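Laundry at Kowalchuk House: what changes in July

The shared laundry on the ground floor of Kowalchuk House will move to new hours, a new sign-up sheet and a new drying room in July. Residents on the Emau side will keep using the same door as before. Everyone else should come in from the courtyard, where the ramp has been widened and the old mat taken up.

The two washers that gave trouble over the winter have been taken out. Their replacements are a little smaller inside, and bulky bedding will not come clean in them if it is packed tight. Comforters and heavy rugs are better taken to the coin laundry next to the Urkex building, which has large front loaders and is open until late in the evening.

Sign-up slots are now 90 minutes. The old two-hour slots left the machines standing idle for part of nearly every turn, and people who work evenings had trouble getting in at all. A household may hold 2 slots a week. If you can't use a slot, cross it off the sheet before the slot begins so that a neighbor can take it. Slots that are missed without being crossed off count toward the two.
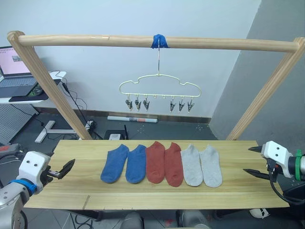
The sheet hangs inside the door, to the left of the light switch. A fresh one goes up every week at noon, and names should be written in pen with an apartment number. First names alone have caused mix-ups, and so have initials. Please don't write in slots for the following week in the margin. Those notes are lost when the page is changed.

Quiet hours have not moved. The last wash must be started by 8:30 p.m. and the dryers go off at 10. The apartments over the laundry pick up the spin cycle through the floor, and the rubber feet fitted in the spring helped with this but did not end it. If a machine starts to walk or bang, stop it, spread the load out and start the spin again. A single heavy item, such as a bath mat, should go in with a few towels.

The drying room

The drying room is the part of the work most people asked for. It takes over the former stroller closet and part of the hallway behind it. There are lines on pulleys along the long wall, a rod for shirts on hangers, and a fan that runs on a timer. Turn the dial to the right and the fan will run for an hour. The window has been freed up and now opens again, and on dry days it does more good than the fan.

Laundry can stay up overnight and until noon the next day. After that it may be taken down by the next person and put in the blue bins under the window. Anything left in the bins at the end of the month goes to the clothing drive at Kokau Hall. In the past year 34 bags went there from our building alone, much of it good towels and children's things that someone was surely looking for.
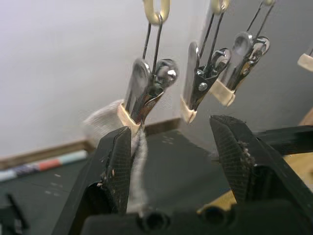
Drip-drying is allowed over the tiled part of the floor, where there is a drain. Please don't hang dripping things over the vinyl. It lifts at the seams when water sits on it, and the piece by the door has already been glued down once. There is a mop in the corner behind the door, and it should be wrung out and hung up after use.

Only laundry should be dried there. Tents, boots and wetsuits have turned up in the past and left sand in the drain. The hose by the bike shed is the place to rinse those, and the fence behind it gets sun from late morning on.

Cards and costs

A wash now costs the same at any time of day. The cheaper morning rate has been dropped, and in return the drying room is free. Dryers are still paid for by the cycle. The work on the laundry came to $1,158 more than planned, mostly for the drain, and that sum has been met from the repair fund. It will not be added to anyone's rent or fees.

Laundry cards bought before the change will keep working. The balance shows on the reader when you hold the card flat against it for a few seconds. If the reader shows a row of dashes, the card has worn out and can be swapped at the office. Bring the old card with you so the balance can be moved over. The office doesn't give cash back for what is left on a card except when a household moves out.

Small items

The filter on the left-hand washer has been cleared 14 times since the fall, and baby socks were the usual cause. They slip past the door seal and get drawn down toward the pump. A mesh bag with a zipper stops this, and so does washing small things together with a pillowcase tied around them. When you empty the drum, run a hand around the rubber seal before you close the door. It helps to lay socks out on a table by color and match them up before you leave the room, the rust-red with the rust-red and the light gray with the light gray, and then any single ones can be looked for while the drum is still yours.

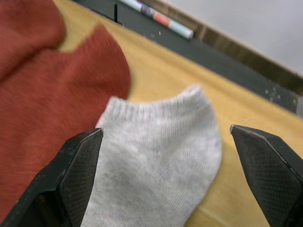
Detergent is the other common source of trouble. The new machines use less water than the old ones, and a full cap of liquid is too much for them. Half a cap is enough for a normal load. With more than that, the machine senses foam and adds rinses, and the wash runs past the end of the slot. Powder goes in the drawer and never straight into the drum. When the powder is lumpy it sits in the drawer and hardens, so break it up first or mix it with a little warm water. Socks can be hung with the rest of the load once they are rinsed, and ankle socks like the gray one lying by the rust-red fabric take up so little space that they fit between larger things at the end of a line.

Fabric softener is fine in small amounts. It should not be used with towels meant for the dryers, where it coats the lint screens. The screens are to be cleaned after every load, by the person who ran the load. Lint goes in the metal can with the lid, and the can is emptied along with the building's trash. A clogged screen makes the dryer run hot and then shut off, and it won't start again until it has cooled. If that happens, leave the door open and wait 20 minutes.

Hangers and clips

Plastic hangers are welcome on the rod in the drying room. Bare wire ones leave rust marks on wet shirts, and the ones that came over from the old laundry have been thrown out. Clothespins are kept in the basket by the door. They are for everyone and should go back in the basket, and the wooden ones should go back dry.
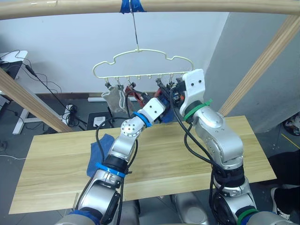
Households that would like to leave their own hanger or folding rack in the room may do so if it has an apartment number on it and folds up against the wall. Racks left standing in the middle of the floor will be folded and moved to the hallway. There is space for six racks at present. If more are brought down, the oldest tags will be asked to make room after a month.

Still to be done

The light over the dryers flickers and is waiting for a part. A shelf for detergent is to go up on the wall across from the washers, with a lip along the front so that bottles don't shake off. Until then, please carry your detergent back upstairs. The bench from the old laundry is being sanded and will come back once the varnish has set.

The hot water to the deep sink will be off for part of one morning in July while the valve is changed. A note with the time will be taped to the door two days ahead. The washers heat their own water and can be used as usual.

Trouble with a machine should be reported on the slip by the card reader, with the number of the machine and the code on its display. Slips are picked up each morning before 9. For a leak, turn the red tap behind the machine to the right until it stops, and call the office number posted over the sink.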